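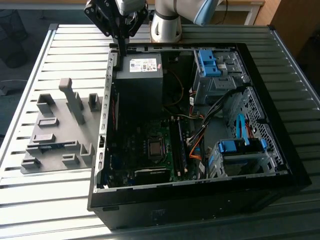 Page last changed: May, by Corey McAlister

Ruddock planner: frequently asked questions

What does Ruddock do?
Ruddock plans the order of moves for taking desktop computers apart with a single arm. It takes the part list from the perception node (Skargate), works out what is blocking what, and hands a trajectory to the controller. It does not drive the gripper directly.

Which parts does Skargate label?
Power supply, memory modules, graphics card, drive cage, drive bays and cables. Coloured plastic latches and brackets get their own class, as they are the easiest thing to find in a grey chassis.

Why are cables such a problem?
They move when you touch anything near them. Ruddock treats each cable as a keep-out volume with a 6 mm margin. Where a bundle crosses the board on a diagonal, that margin can close off the memory slots completely and you will get NO_APPROACH. Lower cable_margin for that step only.

Can I run it with the tower standing up?
No. The grasp library assumes the case is on its side with the panel off and the opening facing up.

Do I have to register the fixture plate?
Yes, every time it is moved. Run grurnik register --plate and wait for the residual to print. The posts and blocks on the plate are loaded as collision bodies from plate.yaml, so if you print a new holder, add it there too. The tall post is the one people leave out.

The planner times out at 40 seconds. Can I raise the limit?
You can, in planner.yaml, but it rarely helps. Check the part list for duplicates first. Saturnino Paredes has a script for this in tools/dedupe.

How big is the test set?
336 recorded part lists. Run all of them before you open a merge request that changes the cost function.

Does version 7 still read old calibration files?
Yes, but it will print a warning. Convert them with grurnik migrate.

Where do I report a bug?
On the Misgate tracker, under Planning. Attach the log and the part list.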